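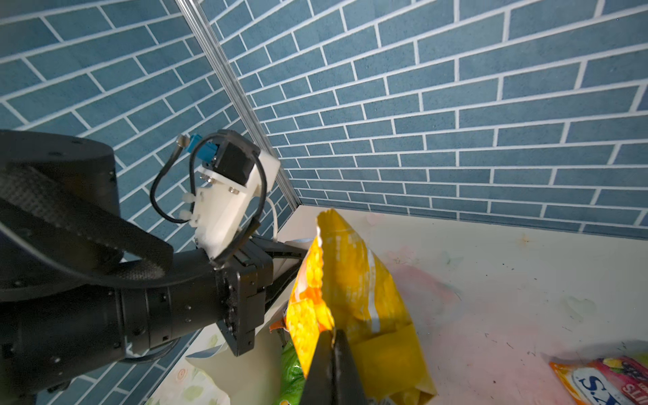 Packing mixed snack orders by hand was a four-person job at Kustdale until August. Two of those people now run the robot cells, and Nobuhle Sibiya, who supervises the packing hall, is careful about how she describes the change.

"The lifting and reaching went down. The watching went up," she says. "Someone who used to fill cartons for a full shift now looks after two arms and a screen, and that tires you in a different way."

Quang Lương handles the cells on the technical side. Soft bags are the hard part, he says. A carton has edges and keeps its shape. A foil bag folds under the fingers, and its surface reflects light back at the cameras.

"We set the grip force low and accept a slower cycle. If a bag slips, the arm gets 10 seconds to try again, then it stops and calls an operator. In the first month we logged 1065 calls. Most came from bags lying against each other."
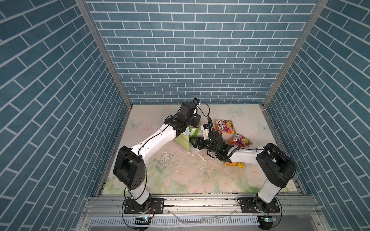
Two arms at work on a green packet, with Fox's candy packets to the right.

The calls changed the shift pattern. Operators rotate every 30 minutes between the cells and the labeling bench, an arrangement Sibiya asked for after the first weeks. Breaks are no longer tied to the end of a pallet.

Training took seven shifts per person. Lương would have liked more of it spent on clearing faults. "People learned the start sequence quickly. Reading a fault code and deciding whether it is safe to reach in takes longer."

Pay grades are still under discussion. Sibiya says the operator role carries more responsibility than the old packing role and should be graded that way. The two packers who left the line moved to goods receiving, on their previous hours.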